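Bench notebook – finish shop, February
Butcher-block top, second round of oil samples 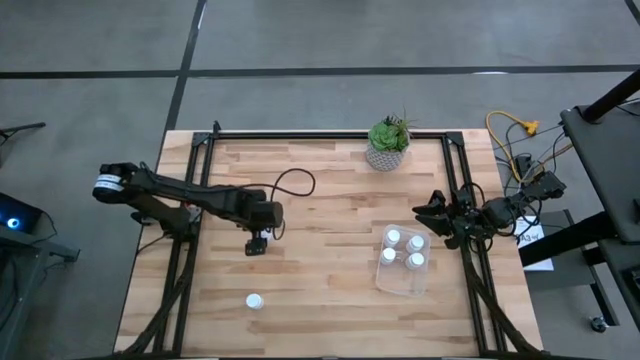

4 min read

Started at 8:40. The four small bottles are in the clear plastic container, two by two, white caps up. They stay in the container when they go on the block. Last month one of them got put down straight on the wood and left a ring that took Dragica most of an afternoon to sand back, and the patch still reads a little lighter if you know where to look.

What's in them, by position, looking from the near side of the table:

upper left – Casel, thin mix
upper right – Casel, full strength
lower left – Fevari hard oil
lower right – the leftover from the Angelovski job, strained twice

I know they should be labeled on the caps. Zorica has the paint pen. Until she's back, go by position and put them back where they came from.

The top itself is in decent shape. Long strips, pale for the most part, with the usual wander into tan and honey in places. Uzma thinks the darker strips came from a different batch of stock and will take the oil differently. I think it's ordinary variation in the wood and that a second coat will pull everything closer together. We'll find out on the offcuts before anything touches the table. No test patches on the top itself, please, including the underside near the edge, where somebody has already done two.

9:30. Cut the offcuts from the same glue-up, sanded to 150 and wiped down. Marked the backs in pencil: CT, CF, F, A. One board per oil plus a bare one for comparison. Sanding dust was worse than expected and the small extractor needs a new bag. The last spare went on it in the fall and the box on the shelf is empty. Added to the order list.

Room temperature 67 on the wall gauge. The finish cabinet was reading 83 when I opened it, too warm for oil that is meant to sit for months. The cabinet backs onto the heating pipe. Doina asked in the fall whether it could be moved to the other wall and I said I'd look at it. Measured today: it fits between the sink and the door if the coat hooks come down. Will do that when there are two of us to lift it.

10:15. First coats on. Notes as they went:

CT – soaks in right away, hardly any color. Feels like nothing is there. Wiped off after ten minutes and there was very little to wipe.

CF – warmer, and it stayed wet on the surface long enough to get streaky when I went back over it. Needs a smaller amount and a cleaner rag.

F – goes on heavy, smells strong, and needs the door open. Good color. Pulled the grain up more than the others, so it will want a light sanding between coats.

A – fine. A bit yellow. There is only enough for a couple more boards, so unless Doina remembers what went into it there isn't much point in choosing it.

Rags went flat over the rail outside to dry, not in the bin. Anyone reading this who was in the habit of balling them up, please don't. Remedios has put a metal can with a lid by the back door for the ones waiting to go out.

Lunch. Talked to Remedios about what the top has to put up with. She says cups, tape, screws rolled across it and the occasional solvent wipe. That last one matters more than the rest. None of these oils will like it much, but an oiled surface can be patched in one spot and a lacquered one can't, at least by us. She'd rather have something we can touch up in half an hour. Agreed.

1:20. Checked the boards. CT dry to the touch. CF nearly. F still tacky and picked up some dust, my fault for leaving it by the saw. A dry.

Put a drop of water on each and left it for five minutes. CT let it in and went dark. The other three beaded, F best. One coat is not a fair test, but CT was so far behind that I won't spend much more time on it. It might do as a first coat under CF. Set aside two more offcuts for that.

Floor: a few drips on the concrete near the finish cabinet, wiped up with the gray rags. They'll probably leave a mark. The floor has plenty already, but put cardboard down next time.

3:00. Price came back from Flundirar on the larger can of Fevari. It's 131 for the can, delivery included, and they can't split it. The quote for having them refinish the top at their place was 650, and we would have to get it off the base and over there ourselves. Dragica is against sending it out. So am I, mostly on account of the lifting.

Uzma stopped in to look at the boards by the window. She picked F without being told which was which, then picked CF when I turned them the other way around. Color isn't going to decide it.

Still to do:

second coats on CF, F and A, after a light sanding
CT under CF on the two spare offcuts
solvent wipe test on everything once it has had a week
extractor bags
caps labeled when the pen turns up
cardboard for the floor
ask Doina about the Angelovski mix

Boards are on the top shelf of the drying rack, face up, with the bare one at the left end. Please leave them there until the second coats are done.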